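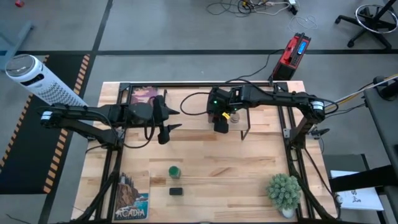
2025年5月1日 オイル仕上げの続き

前回の続きで、亜麻仁油ベースのやつと蜜蝋ワックスの比べっこ。結論から書くと、まだ結論は出ません(笑)。でも面白いことがいろいろあったので、忘れないうちに書いておきます。

試験片はブナの端材。Brutassideの材木屋さんで床の隅に積んであったのを、Eiriniがまとめて引き取ってきてくれたもの。反りのひどいのを除いて、木目の素直なやつだけ使っています。番手は前回と同じで、最後に一度水拭きして毛羽を立たせてからもう一回研磨。この水拭き、面倒でつい飛ばしたくなるけど、飛ばした片は触ってすぐわかる。ざらっとする。前に飛ばしたのは私です、すみません。

オイルはTeuberの缶の残りを使用。缶の底に膜が張っていたので、茶こしで濾してから小瓶に200ml取り分けました。濾したあとの茶こしはもう台所には戻せません。新しいのを買ってきたので、赤いテープを巻いたほうは工房専用ということで。

手順メモ:
布で薄く塗る。20分置く。乾いた布で、もう取れないと思うところからさらに拭く。翌日もう一度。

この「さらに拭く」が足りないと、あとでべたつくんですよね。Lefterisの塗った片は色がすごくきれいで、最初はみんなで「おお!」となったのに、翌朝見たら新聞紙がくっついていました。きれいだったのは単に油が多かっただけらしい。はがした跡に活字がうっすら写っていて、これはこれで味があるという意見も(私は反対)。

一番大きい片は塗る前が151g。塗ったあとの重さも量ったはずなのに、ノートのどこにも書いてない。紙切れに書いた記憶はあるので、見つけた人は私の棚に入れておいてください。見つからなければこの片は重さの比較から外します。

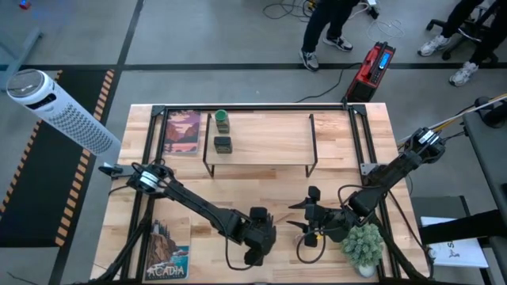 ブッチャーブロックの天板を上から。枠は黒いアルミフレーム。

ワックスのほうはZetinentの固形。こちらは室温が低いと全然のびなくて、Sofiaが缶ごと湯せんにかけて柔らかくしていました。40℃近くでちょうどいい感じ。もっと熱くするとさらさらになって塗りやすいんだけど、木口にどんどん吸われて、そこだけ色が濃くなる。木口は先に薄く一回塗って止めておくのがいいんじゃないか、というのがSofiaの説。次はそれでやってみます。

水滴の試験は、オイルの片もワックスの片も、落とした直後は見事な玉になります。差が出るのはしばらく放っておいてから。ワックスだけの片は輪じみが残って、斜めから光を当てるとはっきり見える。オイル二回の片はほとんど残らない。ただしコーヒーだと両方だめでした。水で満足して帰らなくてよかった。

匂いについても一言。オイルのほうは塗った直後が強烈で、窓を開けてもお昼まで抜けませんでした。Styliani は好きな匂いだそうで、わざわざ嗅ぎに来ていた。次回はお弁当の時間とずらします。

それから、油を拭いた布の始末。丸めてゴミ箱に入れるのは絶対なしで! 水に浸して、蓋つきの金属缶へ。今日も作業台の下に一枚丸まったのがあって、ちょっとひやっとしました。乾性油の布は放っておくと自分で熱を持って、条件が悪ければ火が出ます。缶は流しの横に置いてあります。

Angusからは、食器に使うならクルミ油も試したらと言われています。ナッツのアレルギーの人に渡すものには使えないので、もしやるなら片の裏にちゃんと書いておくこと。鉛筆だと油で読めなくなるので、焼き印か刻印。Zudvilleの刻印セットがどこかの引き出しにあったはずだけど、数字の6が行方不明のままかも(9をひっくり返せばいいか)。

残っている片はこのまま窓際に置いて、8月に色の変化を見ます。半分だけアルミホイルで覆ってあるので、はがさないでください。ホイルの端が浮いてきた片があったら、セロテープでなくマスキングテープで留め直しをお願いします。

次までに買うもの: 綿の布(古いTシャツでも可)、マスキングテープ、茶こしもう一個。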